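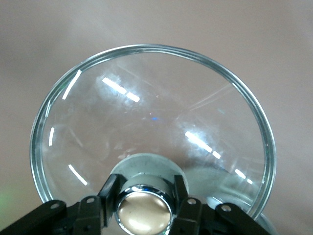

手首のカメラがとらえたガラスのボウルとグリッパー

「ガラスは、うちの子がいちばん苦手にしていた相手なんです」。マレーネ・ファルカオさんはそう言って、まるで少し手のかかる親戚の話でもするように笑いました。厨房や食品売り場のバックヤード向けに、器をつかんで移すロボットハンドのキット「Wirero」を貸し出しているBovport社で、導入先とのやりとりを一手に引き受けている方です。

お話をうかがったのは5月の午後で、お茶をいただきながら、予定の時間をずいぶん過ぎてしまいました。キットの中身は手首に付けるカメラとグリッパー、それに設定用のソフトウェア。手持ちのアームに取り付けて使うもので、貸し出し先では68台が動いているそうです。

ガラスの何が難しいのでしょう。「透けるでしょう、下の台の色がそのまま見えてしまう。それに照明が白い筋になって映り込みます。人間なら、ああ縁はここだな、とすぐ分かりますけれど、カメラにとっては筋も縁も似たような明るい線なんですよ。だから最初のころは、縁をつかみに行ったつもりで、光をつかみに行っていました」
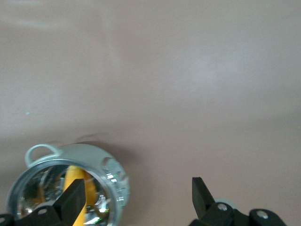 Bovport 導入支援チーム

金属の器にはまた別の気難しさがある、と教えてくれたのは、同じチームのカニニ・ムファウメさんです。「磨いた金属の内側は鏡と同じです。銀色の容器をのぞくと、黄色いものが見える。それが中に入っているのか、映っているだけなのか、一枚の画像では私だって迷いますよ」。そこでWireroでは、少しずつ角度を変えて何枚か見比べてから指を動かす設定を選べるようにしたとのこと。速さは落ちますが、割れ物を扱うお客さまほど、こちらを好まれるのだそうです。

試験に使った器は200種類ほぼすべてが、社員の家や近所の食器店から集まったものだとか。ファルカオさんもご自宅のサラダボウルを持ってきて、まだ返してもらっていません。「母にもらったものなので、そろそろ返してほしいんですけどね」と、これは隣のムファウメさんに向けた言葉でした。

気になる点も遠慮なく聞いてみました。指を大きく開くので、器と器のあいだが狭い棚では使いにくいのではないでしょうか。「おっしゃるとおりで、そこはまだ宿題です。Grewalという細い指の試作品がありますが、重い鍋には向きません。両方できますとは、まだ言えないんです」

帰りがけ、初めて借りる方には何を勧めますかと尋ねると、ファルカオさんは少し考えてから「いちばん扱いづらい器を、最初の日に持ってきてください」と答えてくれました。貸し出しの相談は、導入支援チームの窓口で受け付けているそうです。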